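Home | Notebook | Hardware | Data | Search
4 min read

September 4, 2019 - garment kit review, entry by Analyn

Second full day with the Wegener hand-held gripper kit, and I'm warming up to it more than I expected! Senyo wants a yes or no for Mondside by the end of the month, so I'm writing down everything while it's fresh (sorry in advance, Rommel P., I know you like these short).

What we're being offered: the hand-held units, the charging dock, and a year of Peltstead, their upload and labeling service. The quote is for 300 hours of labeling, or 200 if we take the cheaper plan. Leonora thinks the cheaper plan is plenty for folding work. I think she hasn't seen how long trousers take.

We spent today on clothes on a bed - jeans, dark trousers, the usual pile. Black on black is a mean test, and I wanted it in there because the last kit we tried (Presmont) gave us mush whenever two dark things overlapped.
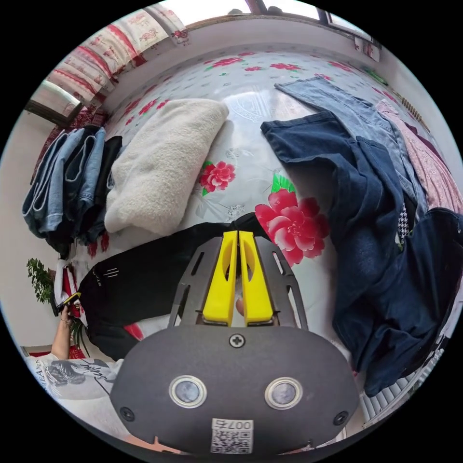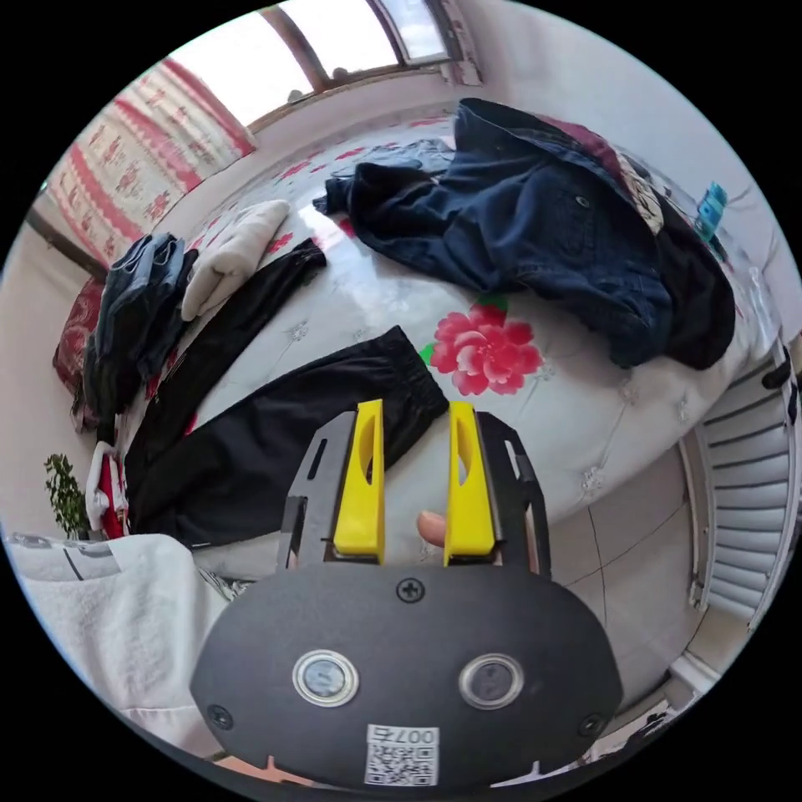 Unit 007, yellow fingers, same bed for the whole set.

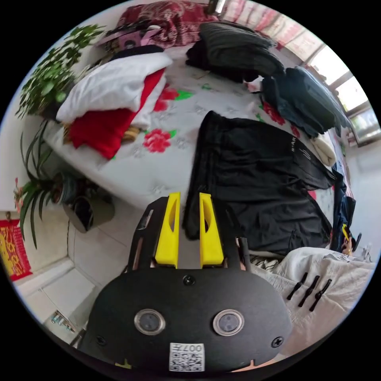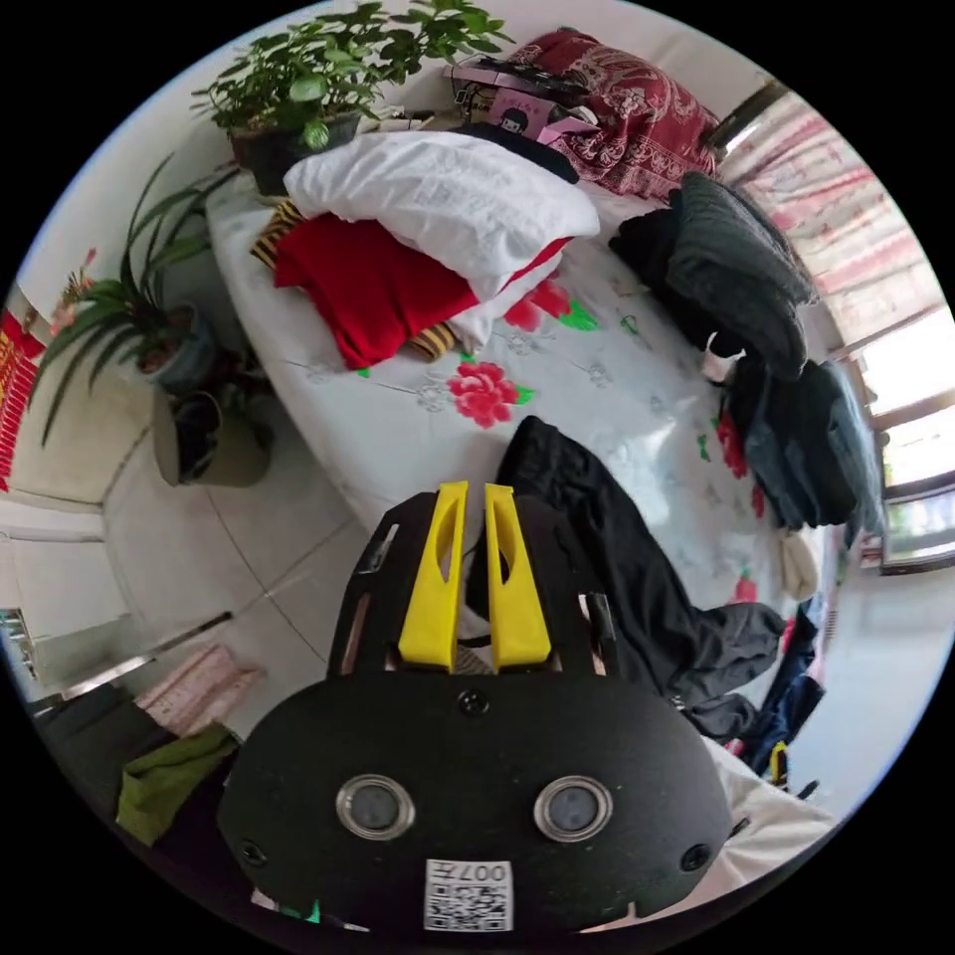

Notebook vol. 3, p. 426

Things I liked. The yellow fingers are easy to find against dark denim, even for me scrubbing through clips with tired eyes. The wide view is a big plus too - you get most of the bed plus whatever is beside it, so I can tell which end I was working from without keeping notes. And the numbered QR sticker on the body means the clips can't get mixed up later, as long as we remember to scan it first (I forgot twice).

Things I didn't. It's heavier than the Presmont and my wrist knows it. After lunch I was bracing my elbow on my hip, and Rommel E. said my paths looked like a drunk crane. The trigger is stiff for the first bit of travel and then gives all at once, so thin waistbands are a pain to pinch cleanly. I've written to Wegener asking if there's a softer spring.

Upload was okay. Peltstead took 3,146 clips from the two days and choked on a handful with no scan at the start, which is my fault and not theirs. The error message could be a lot clearer though - it just says "unit missing" and leaves you to hunt.

Still to do: fleece and knits, window light late in the day, and a left-handed session with Senyo. Leonora is calling them about the price of spare fingers. If they come back with anything silly I'd still rent for one month before buying.

We use cookies to remember your reading settings. Accept | Manage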